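Sunday, March 24, 2024

Log cabin sampler, continued. Two blocks left over from last session, both a quarter inch short on the left side. Measured my seams and they were fat from round three on. Unpicked one and left the other for the scrap bin.

Switched to the Osby foot and the seams came in right on the line. It pulls a little with the polyester thread - fine with cotton. Needle is a 79 in the drawer marked Tronumum, not the one in the pincushion.

Pressing: to the dark side for the first rounds, then open where the strips meet. Intan Santoso thinks open seams are weak for a bed quilt and wants all of them to one side. Will do the next row her way and compare after a wash.

Backing fabric is bolt 3477. Bolt 1898 is close but has more blue in it, so keep them apart on the shelf.

Still to do: cut border strips, square up row four, order batting before July.
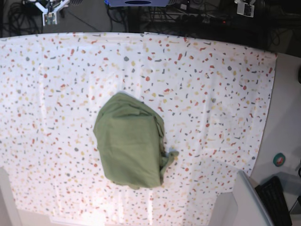
Should the border strips be cut before the top is squared up?
Cut them to width any time, but leave the length until the top is squared and measured through the middle.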